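Fostholm Furniture Services
Assembly and Room Setup Technician, part time
Reference: 213

Fostholm supplies and maintains furniture for small offices and meeting rooms. Work covers delivery, assembly, placement, adjustment and removal. The position reports to Leonidas Spanos, site lead, and is based at the Tsakiris building, second floor.

Duties

Assemble tables, office chairs and small lamps from packed parts, using the sheet supplied with each order.
Place furniture according to the room plan. Check that tables stand level and that chairs roll freely.
Adjust seat height, armrests and back tension.
Inspect table tops for scratches, lifted edges and stains. Record defects on the room sheet.
Route lamp cords away from walkways and chair wheels.
Break down cartons and return reusable packing to the store.

Rooms vary in size and finish. Most have one table and between two and six chairs. The older rooms have exposed brick on at least one wall. Nothing is to be fixed to brick without written approval from the site lead. Wood floors are swept before furniture is moved, and tables are lifted by two people, never dragged.

The standard small room has a square table with a dark gray wood-grain top, black high-back office chairs with mesh backs, and a table lamp with a round globe shade on a thin gold-colored stem. The lamp goes near a back corner of the table, on the side closest to the wall. Chairs go on facing sides.
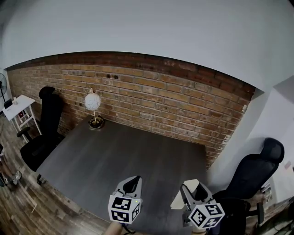 Do I need my own tools?
Fostholm provides hex keys, a cordless driver, a level, felt pads and gloves. Technicians supply their own closed-toe shoes.

Requirements

Able to lift 50 pounds alone and more with a second person.
Able to read a floor plan and a parts list.
Basic experience with hand tools. Paid furniture work is useful but not required.
Legible handwriting. Room sheets are completed on paper and scanned at the end of the shift.
A driver's license is required only for the delivery route to the Buvik warehouse. State in your application whether you hold one.

Hours and pay

Shifts are four hours, mornings or afternoons, for a total of 12 hours a week. Pay is hourly at the assembly rate, with the delivery rate applied on route days. Overtime is offered during the September changeover, when the Zeris rooms are emptied, cleaned and refitted. The changeover covers 3000 square feet and is done in sections so that the remaining rooms stay in use.

Training

New technicians complete three paid training shifts. The first covers chair assembly and adjustment. The second covers tables, including leg alignment and surface care. The third is a full room setup from plan to signed sheet, carried out with an experienced technician. Technicians who need more time on any part may repeat a shift at the same rate.

How to apply

Send a one-page resume and a short note listing the shifts you can work. Put the reference number in the subject line or on the envelope. Photographs of past work are accepted but are not scored. Applications may also be left at the front desk of the Tsakiris building, marked for Leonidas Spanos.

Closing date: 9/8/18. Applicants selected for a practical test will be asked to assemble one office chair and complete one room sheet. The test takes less than an hour and is unpaid. Parking is on the street side only.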